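How to judge whether a robot can take over a picking job

Drandine workshop notes
By Amancay Daza

Every few months someone asks me whether a machine could do the boring part of their day: taking parts out of a bin, sorting the washing, emptying the dishwasher. The answer depends on the chore far more than on the robot. These steps are what I use to work it out before any money is spent. You need a notebook, a stopwatch and one person who does the job now.

What machines manage today

On the shop floor, an arm can move a known part from one fixed place to another all day long. It gets harder when the parts lie at odd angles, and harder again when they touch each other. At home almost everything is of the second sort. A robot vacuum copes because a floor is flat and it never has to pick anything up. Folding a shirt is still slow work for a machine, and a shirt that comes out of the basket inside out can stop it altogether.

Step 1. Write the chore down as movements

Sit beside the person doing it and note each movement: reach, turn, grip, lift, turn again, put down. Leave out nothing, even a tap on the side of the bin to shake things loose. When I did this at Wesska with Benjamín Tapia, he used his left hand to hold back the neighbouring parts on nearly every pick. He had no idea he was doing it. A single arm has no left hand, so a movement like that needs a line of its own.

Step 2. Time it

Time a full shift if you can, breaks included. The Wesska bench got through 510 parts in a shift. That is the figure the machine has to meet, and the maker's cycle time on a data sheet won't tell you whether it can. Ask for a trial with your own parts.

Step 3. Sort the parts by how awkward they are

Put them in two piles. Rigid parts that keep their shape go in the first. Anything that bends, tangles, leaks or marks easily goes in the second — cloth, cable, bags, soft fruit. If the second pile is the bigger one, stop here and look again in a year or two.

Step 4. Look hard at the container

Walls cause more trouble than people expect. The gripper and wrist have to fit inside, along with any cables and hoses strapped to the arm, and a part lying close to a wall leaves little room for a finger to get down beside it. Sloping sides help a bit. Start any trial with only a few simple blocks in the bin, and place at least one near the front edge. 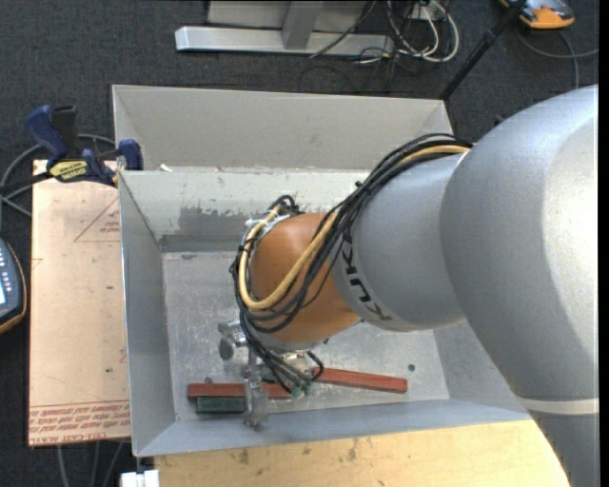
Step 5. Run the trial and write down every miss

Make 80 picks without touching anything. Note each miss and what kind it was: nothing gripped, two parts gripped, part dropped, arm stopped. A miss the arm can retry by itself costs seconds. One that needs a person to walk over costs minutes, and it should be counted separately.

Step 6. Decide who looks after it

Someone has to clear jams, refill the bin and check the gripper for wear. If that takes more of their day than the picking did, keep the job as it is and spend the money on a better bench.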